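Despensa (mobiliário)

Despensa é o nome dado ao compartimento ou ao móvel destinado à guarda de alimentos, utensílios de cozinha e, por extensão, artigos de limpeza de uso doméstico. O termo designa tanto o cômodo anexo à cozinha, comum em casas antigas e em propriedades rurais, como o armário alto que assumiu a mesma função nas habitações menores. Este artigo trata principalmente da segunda acepção, também chamada de armário-despensa, paneleiro ou torre de despensa, conforme a região e o fabricante.

Etimologia

A palavra deriva do verbo "dispensar", no sentido antigo de distribuir ou repartir, do latim dispensare. O despenseiro era o encarregado de guardar e distribuir os mantimentos em conventos, navios e casas nobres. Em Portugal e no Brasil o vocábulo manteve o sentido de lugar, ao passo que o ofício caiu em desuso fora do meio náutico e religioso. A grafia "dispensa", frequente na linguagem oral, é considerada incorreta para esta acepção.

História

Nas casas rurais, a despensa ocupava em geral o lado mais fresco da construção, com piso de pedra ou terra batida e uma abertura pequena protegida por tela. Guardavam-se ali farinha, feijão, toucinho salgado, queijos, conservas e azeite. A ventilação era tão importante quanto a sombra, e muitas despensas tinham duas aberturas, uma junto ao piso e outra perto do teto, para que o ar circulasse.

Com a difusão da geladeira doméstica ao longo do século XX, parte dos alimentos perecíveis deixou a despensa, que passou a receber sobretudo produtos secos e enlatados. A redução da área das cozinhas urbanas fez o restante: o cômodo foi substituído por um armário do piso ao teto, encostado à parede ou embutido entre outros módulos.

O projetista Necati Gezer, autor de um estudo sobre cozinhas de apartamento, distingue duas fases nessa passagem. Na primeira, o armário apenas reproduzia as prateleiras fundas do antigo cômodo, o que dificultava o acesso aos itens de trás. Na segunda, surgiram as gavetas, os cestos corrediços e as divisões verticais. A oficina Diltwood, dirigida por Dilek Kozan, esteve entre as primeiras da sua cidade a oferecer a torre de duas colunas como peça avulsa, vendida desmontada e sem portas.

Construção

O corpo do armário é formado por duas laterais, base, tampo e fundo. Os materiais mais usados são o aglomerado e o MDF revestidos, o compensado e, nas peças de maior preço, a madeira maciça. Prateleiras longas tendem a ceder sob o peso de latas e garrafas, e por isso os modelos largos recebem uma divisória vertical central, que reduz o vão livre de cada prateleira e separa o interior em duas colunas.

As prateleiras podem ser fixas ou reguláveis. Nas reguláveis, os furos das laterais costumam seguir um espaçamento constante, e a peça apoia-se em quatro pinos metálicos ou plásticos. A linha Prenley, por exemplo, admite até 50 quilos por coluna, com a carga distribuída.

A parte inferior é reservada às gavetas ou aos cestos, onde ficam os itens pesados ou volumosos. Colocar gavetas acima da altura dos olhos é desaconselhado, dado que o conteúdo deixa de ser visível. Alguns fabricantes incluem na frente da gaveta um espaço para etiqueta – recurso herdado do mobiliário de farmácia e de armazém.

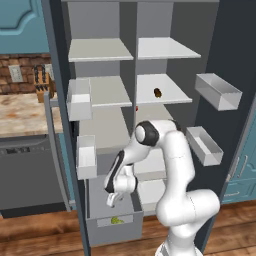
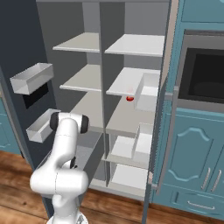

Despensa alta aberta, com o interior separado em duas colunas por uma divisória vertical.

Tipos

Despensa embutida: ocupa um nicho da alvenaria e dispensa laterais próprias. É econômica em material, mas exige atenção à umidade da parede.

Torre simples: módulo estreito, de uma só coluna, instalado em geral ao lado da geladeira ou do forno.

Torre dupla: módulo largo com divisória central. Pode combinar prateleiras de um lado e gavetas do outro, ou repetir a mesma disposição nas duas colunas.

Despensa extraível: estrutura de arame ou chapa que corre sobre trilhos e dá acesso pelos dois lados. O sistema Hellix, de ferragens giratórias, é uma variante pensada para cantos.

Despensa aberta: sem portas, com o conteúdo à vista. Facilita o acesso e a ventilação, porém expõe os alimentos à luz e à poeira, o que torna recomendável o uso de potes fechados.

Organização e conservação

O princípio mais difundido é o de consumir primeiro o que vence primeiro. As compras novas são postas atrás das antigas, e os produtos com prazo curto ficam na frente. Serpil Türkmen, autora de um manual de economia doméstica publicado pela editora Güneş, propõe que se reserve uma prateleira à altura dos olhos para os pacotes já abertos.

Grãos, farinhas e massas conservam-se melhor em recipientes herméticos. Temperaturas acima de 21 graus favorecem o desenvolvimento de carunchos e traças, sobretudo em farinha integral e milho. A folha de louro, usada por tradição como repelente, não substitui o recipiente fechado. Batatas e cebolas pedem local escuro e arejado e devem ficar separadas, pois as cebolas aceleram a brotação das batatas.

Produtos de limpeza não devem dividir prateleira com alimentos. Quando há um único armário, recomenda-se destinar-lhes um compartimento fechado e fora do alcance de crianças.

Segurança

Armários altos e estreitos podem tombar quando as gavetas inferiores são abertas ao mesmo tempo ou usadas como degrau. A fixação à parede é feita com cantoneiras na parte superior, presas por bucha e parafuso adequados ao tipo de alvenaria. Em paredes de gesso acartonado, os parafusos devem atingir os montantes ou um reforço interno.

Ver também

Armário
Conservação de alimentos
Copa
Guarda-louça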